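We use cookies to remember your reading preferences. By continuing to browse you accept this. OK | Settings

Two weeks with the rental grippers from Rencombe

May 2019

I signed up for the Rencombe home kit after Sixten Rønning mentioned it on his mailing list. You rent a pair of hand-held grippers, you do ordinary chores with them, and the recordings go back to be used for teaching robot arms. You pay a deposit, they pay you per accepted hour, and at the end you either return the kit or buy it. I wanted to know if the grippers were comfortable enough to use every day and if the company was easy to deal with. I'm writing this for people who are thinking about the same thing.

The kit showed up in one box with two grippers, two chargers and a folded sheet of instructions. Setup went through an app called Ungate. My first try failed because the app wanted an update before it would pair. After that it took 20 minutes, and most of that was waiting for a progress bar.

The task list is in the app as well. You choose a category, then do what it says in whatever room you have. I picked small household items, so most of my sessions were in the bedroom, at the table at the foot of the bed. The job is simple. Pick up a wrapper or a bag or a packet, move it, put it down, go on to the next. 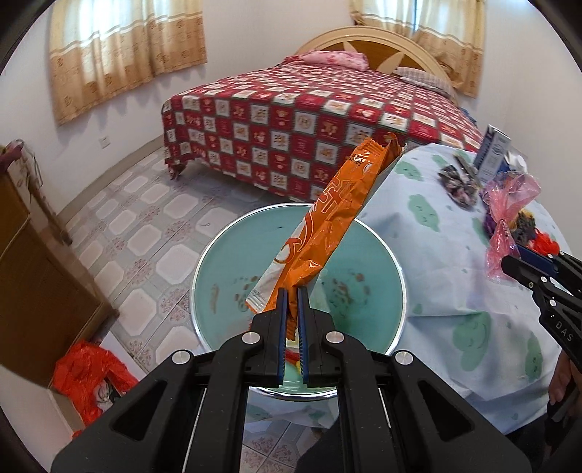 Filed under: Gear and Rentals

Empty snack wrappers were what I started with, and I'd suggest the same to anybody new. They weigh nothing and they don't mind being squeezed. The ribbed blue pads hold on to shiny plastic better than I thought they would. I had expected to drop things all day and mostly I didn't.

What took longer was using both hands. With one gripper I was fine inside the first session. With two, I kept reaching for the same thing from both sides and knocking the arms together. By the third day I had settled into a habit of letting the left hand hold and the right hand move, and my rejected clips went down a lot.

The handles are all right. They are a bit thick for me. After an hour my palms were tired, and I started taking a break every half hour. If you have small hands I would ask Rencombe about a different grip before you pay the deposit. Support told me a slimmer one from Brekke fits the same body and should be in stock in June. I haven't tried it.

Soft packages are harder than flat wrappers. A puffy bag gives way when you close on it, so you have to squeeze further than feels right. The jaws open wide enough for most of what I own, but a full bag of anything is best taken by a corner or a fold.

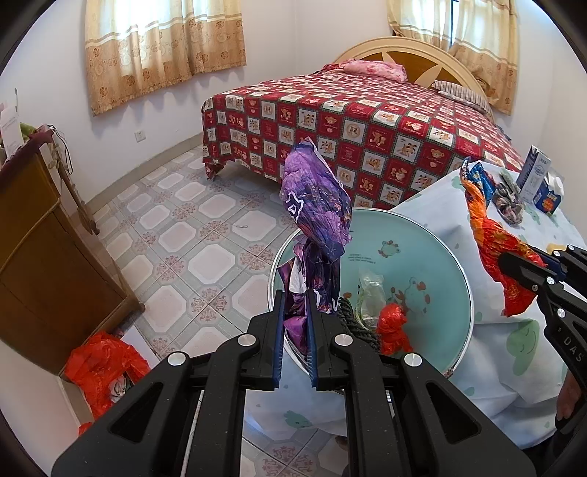
What it costs and what you get back

The deposit was $304, refunded when the kit goes back in working order. Return shipping is on them. I recorded 1,421 clips over the two weeks, and the app shows you each one as accepted, rejected or waiting. Rejections come with a short reason. Most of mine were "too fast," which was fair.

Payment came 5 days after I closed the batch. I had one question about a session that never uploaded, and support answered the next morning and credited it. I can't complain about that part.

I did look at the Prasa kit before choosing this one. Prasa asks for a smaller deposit, but you have to book fixed time slots, and I like to do this after breakfast when I feel like it. If you keep regular hours it may suit you better.

Some smaller notes. The chargers get in each other's way on a power strip. The instruction sheet is out of date and shows an older menu, so go by the app. Leave yourself more table than you think you need, as clutter slows you down once both grippers are working.

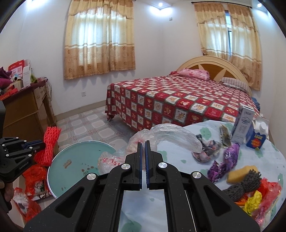

I also got faster at putting things down, which I had not thought of as a skill. At first I let go too high and light things slid off to wherever they wanted. Now I bring the jaws all the way to the cloth and open them slowly. It adds a second to each clip and saves redoing it.

I'm keeping the kit for another month at the same rate. I don't plan to buy it. If the slimmer handle arrives I'll add a note to this post about how it feels.

Get new posts by email. Enter your address to subscribe. You can unsubscribe at any time.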